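Under-12s and the October final – are we really cancelling the clubhouse screening?

29 January 2025

14 comments · 3 shares

**touchline_tea**

Sorry if this has been covered in the newsletter, I only skim it. Am I right that Flelterstead Juniors aren't going to open the clubhouse for away finals any more? I was there in October when the under-12s played theirs up the coast and half the town seemed to be squashed in with us, grans and babies and all. My own lad was on the bench for most of it and I still screamed myself hoarse. Best afternoon I've had at the club in years, and I wasn't even at the match!

I heard it second-hand in the car park so I may have the wrong end of the stick. If it's true, I'd like to know why, and whether there's anything we can do before the spring cup. 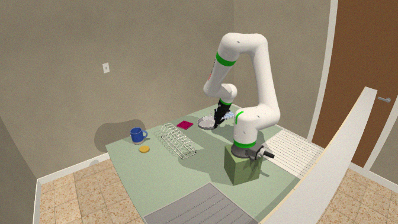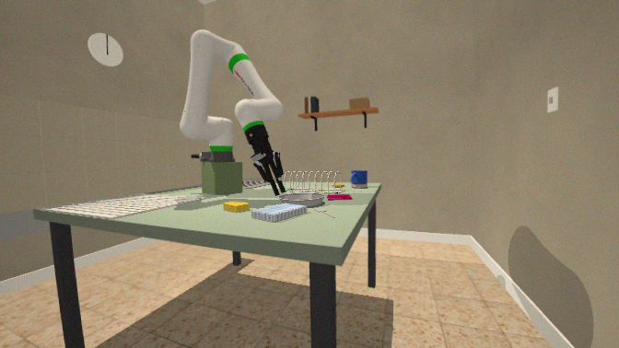 Birutė Luik had it from the January meeting that it isn't a ban as such, only that the club won't pay for the stream again and won't put its name on the booking. If parents want to hire the room themselves they can, at the normal rate.

4 likes

**touchline_tea**

Thanks Birutė, that's a bit clearer than what I was told. Still feels mean though. The normal rate is the one they charge for christenings!

**leftbackforever**

It isn't mean, it's sums. The bar didn't open because it was a kids' do, the heating was on all day, and somebody still had to be paid to lock up. I love the under-12s as much as anyone but we've got a pitch that floods if you look at it funny. Every pound on the clubhouse is a pound off the drainage.

2 likes

**Adjoa Frimpong**

My daughter was in goal that day so I was at the ground, freezing, and I missed all the fun at your end. What I can say is that the girls and boys were shown the video of everybody cheering on the coach home and they were beside themselves. She'd let in 3 and was very low about it, and then there's her nan on the little phone screen standing on a chair. You can't put that in a spreadsheet.

19 likes

**leftbackforever**

Fair enough Adjoa, and she played a blinder by the way, the second one took a deflection. I'm only saying the money has to come from somewhere.

**mudandglory**

The second one did NOT take a deflection, I watched it again last night. Straight in off the post. Great strike, no shame in it for the keeper.

**leftbackforever**

It clips the centre half's heel. Slow it down.

**mudandglory**

I have slowed it down. There's no heel.

**touchline_tea**

Can we have the heel argument on the match thread please, you two have already filled four pages of it.

11 likes

**cornerflagcarol**

What did the stream cost, does anyone know? The league did it through Zalier last time and I thought it was free if you were one of the two clubs playing. We got a code by email. I remember because it wouldn't work on my tablet and I ended up walking down to the clubhouse in my slippers, so really it was Zalier who sent me there.

**Birutė Luik**

One code per club was free, Carol, but it was meant for home viewing. Showing it in a room with more than a handful of people needed the other kind, and we didn't find that out until afterwards. The bill came in November. I don't want to put the amount up here until the minutes are out, but it was a good deal less than the 4,000 I've seen flying about on the other group. That figure is the drainage quote from Mockus and has nothing to do with the final.

7 likes

**touchline_tea**

Ah. I may have passed on the 4,000 figure myself. Oops.

**oldboots_neil**

Different view. I was in the room and I didn't enjoy it much. The sound was a good few seconds ahead of the picture, so we heard the roar for our equaliser before we saw the ball leave the lad's foot, and by then everyone was up and I saw nothing but the back of a bobble hat. Somebody's toddler had my sausage roll. I'd sooner have gone on the coach, and there were empty seats on it. If we're spending money, spend it on a second coach at a price families can manage and get people to the actual game. Eleven-year-olds play better with their own lot on the touchline, I've seen it every season since mine were small.

5 likes

**Adjoa Frimpong**

I half agree, Neil. It was very quiet on our side compared with theirs, they'd brought drums. But plenty of people couldn't have come. My mum can't sit on a coach for that long, and there were parents on shift who nipped into the clubhouse for the second half in their work things. A cheaper coach wouldn't have helped them one bit.

**cornerflagcarol**

Could we do both? Tusance sponsored the bibs and they've been on at us about wanting something more "visible" (their word). A banner over the screen and a mention at half time and they might cover the lot. I'm happy to ring them. I'm not happy to stand up and do the mention, mind, I'll go bright red.

9 likes

**leftbackforever**

If a sponsor pays for it I've no objection at all. I'd even come. I'd like it written down first that the club isn't on the hook if they pull out the week before, like the raffle people did.

**mudandglory**

I'll do the half-time mention. I'll also be showing the goal in slow motion so we can settle the matter of the heel.

13 likes

**oldboots_neil**

Put me down for it too then, if somebody sorts the sound out. And I'm sitting at the front this time.

**Birutė Luik**

Right, I'll ask for it to go on the agenda for the next meeting – sponsor for the stream, and coach prices as a separate item so that Neil's point doesn't get lost. Carol, could you hold off ringing Tusance until I've checked who signed the bib agreement? I don't want two of us phoning the same person. If anyone else was in the room in October and has a view, good or bad, send me a message by the weekend and I'll take them all along with me.

**cornerflagcarol**

Will do. I've found the number but I haven't dialled it.

**touchline_tea**

Thanks all. I'll bring the sausage rolls if it goes ahead, and I'll put Neil's on a high shelf.

6 likes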